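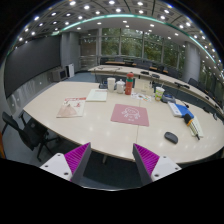
Home Desking Meeting tables Seating Ex-showroom Contact

Conference table, long, two-section, gloss off-white
Ex-showroom, one available

We don't usually stock gloss conference tables and we have argued among ourselves over whether to take this one. It came to us from the Pradatthorpe office clearance, along with a lot of chairs we did want. The maker's sheet calls it the Herkine and promises "a surface that inspires collaboration." We have sold meeting tables for 21 years and haven't met one that inspired anybody, so we will stick to what the thing is like to sit at and to own.

The top

Glossy off-white, and broad. It comes in two sections that meet along the middle, and you will see the seam. The sheet says "virtually invisible joint." It is a thin line, and a neat one when the sections are leveled properly, but put a single sheet of paper across it and write with a ballpoint and you'll find it soon enough. Ask for the leveling to be done by whoever installs it and don't sign until you have run a hand along the join.

The shine is the part buyers either like or come to regret. Ceiling lights show up in it as bright little spots. If your room has a grid of downlights, expect a lot of them. Senad Vlachou, who does our site visits, suggests sitting down at the table in your own lighting before you decide, at the hour you hold most of your meetings. We can't lend you the table for that, but you can come to the showroom and we will switch the lights on and off for as long as you like.

Off-white is also not white. Next to a plain white mug or a sheet of copier paper the difference is easy to spot. Match it to your walls at your own risk.

Living with it

A broad table collects things. Mugs, a thermos, paper cups, somebody's folder, the booklet from the last meeting, cards that belong to a project that ended in February. There is space for all of it and that is a mixed blessing. The middle is a long reach from either side, so whatever gets pushed there tends to stay there. If you want clear tables, buy a narrower one. We have several and they cost less.

Hot cups: use a mat. The maker claims the finish is heat resistant and gives no temperature, so we treat the claim as worth nothing. Any flat mat will do. Please don't slide mugs, either. Gloss shows fine scratches sooner than matte, and polishing them out by hand takes patience.

Cleaning: soft damp cloth, then a dry one. No scouring cream. Fingerprints show less than we expected, and we expected the worst.

On a dark carpet it looks good, we'll give it that. The pale top lifts a dim room.

What we checked

We left a cup of black coffee on a spare corner for 20 minutes and wiped it off. No mark. We left another overnight on a Thursday and there was a faint ring, which came away on the second wipe. Tove Skov leaned her full weight on the seam from both sides and it held level. None of this is laboratory testing and we don't pretend otherwise.

What we couldn't check is how the gloss looks after 10 years. The sheet says "like new." We'd be surprised.

Price and delivery

The price is on request, as it depends on whether you want us to install. Delivery inside the city is 200 flat, ground floor only. The sections are heavy and awkward on stairs, so measure your elevator first. Chairs are not included, nor is anything else you might picture on a conference table. No cable ports are listed on the sheet; if you need power in the middle, ask before you order.

Returns within 20 days if unmarked. We do look closely.

Questions to Catríona Foley at the Kumesow showroom, mornings are best.

Contact us | Delivery and returns | © Kumesow Office Furniture | Back to top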